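Casosholm Makers Board > Builds in Progress > Laundry arm, month three

butt_joint
Sun 17 May
Update for the two people still following this. The arm is on its second set of fingers, the old ones having been retired to the drawer where my good ideas go. New fingers are longer, with rounded tips, and they no longer snag on knits every single time. Now it's only when someone is watching.

Current task is picking up one soft, bulky white thing and holding on to it. Folding has been postponed. Folding was the entire point of the project back in March, so please don't bring it up.

The pickup itself is getting decent. I gave up on grabbing an edge and now go for a bunch of cloth between the fingers, then lift slowly and let the bulk hang however it wants.

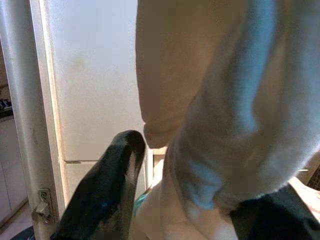 What I can't sort out is the wrist camera. Once the cloth is up, it's so close to the lens that most of the view turns into blurry off-white, and my tracking code decides it has gone blind and opens the gripper. Then it sees the floor and is very pleased with itself. I've got a timeout of 700 ms before it panics. Raising it just means it panics later. Any ideas short of a second camera?

plidville_pete
Second camera.

butt_joint
Thank you, Pete.

torquewrench_18
Stop using vision once you've closed the fingers. You're asking a camera to look at something that's touching its nose. Read the motor current on the gripper instead. If it's squeezing something, current goes up, and if the cloth slips out the fingers close the rest of the way and you know that from position. I did it this way on my sock sorter and it works fine.

mostly_solder
Disagree with the above, sort of. Current works on socks. A big floppy knit squashes down to nothing and the reading looks a lot like empty fingers, at least on cheap servos. I spent a winter on this. You want the camera AND the current, with the camera only voting on the way down.

torquewrench_18
Then your servos were geared wrong or you weren't zeroing them. I zero mine before every grab.

mostly_solder
I was zeroing them.

torquewrench_18
Before every grab?

mostly_solder
Before every grab. Would you like to see the logs, I have a winter of them.

drerketcombe_dan
Can I ask the dumb question. Why does white cloth count as "blind"? If you're working next to white panels and a white post then sure, everything is going to look like everything. Hang up a dark sheet behind it and see if the tracker cheers up. Costs you a sheet.

butt_joint
Dan, that is irritatingly sensible. I'll try the sheet first because I own a sheet. Then current sensing, then whatever Pete says.

Also to torquewrench: do you have your slip threshold as a fixed number or does it depend on the garment? I don't want to end up with a settings file for every sweater in the house.

torquewrench_18
Fixed. One number, all socks.

mostly_solder
All socks, he says.

plidville_pete
I have a spare camera if you want it. I'm at the Casosholm shop most evenings. Bring the sheet back when you're done failing with it, I need one for painting.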